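Looking After the Gripper Cell: Term Project Report
Piltville, 25/03/2021

When our group picked the maintenance topic, I will admit I hoped for something with more sparks in it. What we got was one arm, one gripper, a white table and a big box of play food, and I have grown very fond of all of it. The cell is called Itik in our lab book, and our job was to keep it fit for work through the whole term.

Most of the care goes into the fingers. We started February with a pair of pads that had worn smooth on one side, so the softer objects kept slipping out sideways. We changed them, and after that we wrote ourselves a rule to check the finger screws every 500 grips and to wipe the pads with a damp cloth at every 40 (a bit fussy, maybe, but play food picks up a surprising amount of dust!).

The second chore is the wrist cables. They need enough slack for the arm to turn all the way over, and too much slack means they catch on things. We ended up following the advice in the Bartoš handbook, which our teacher lent us, and retied them twice before we were happy.

The third is the wrist camera. After any work on the fingers we run a short pick and look at its view, to see that both fingertips show and that the grip sits between them. 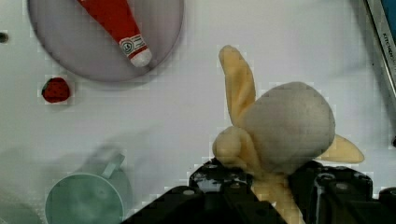
Wrist view, with a plush toy between the fingers.

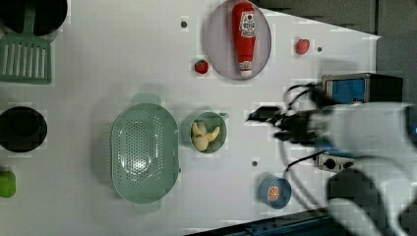

By the end of term our log stood at 1,321 grips, and we had lost only two afternoons to repairs, both of them in the week of the old pads. We would have liked to try the harder pads from Pasorness as well, but they came too late to be fitted. They are in the drawer under the bench with the spare screws, and the next group is very welcome to them. Please write down the count on the day you put them in, as we forgot to do that the first time and had to guess.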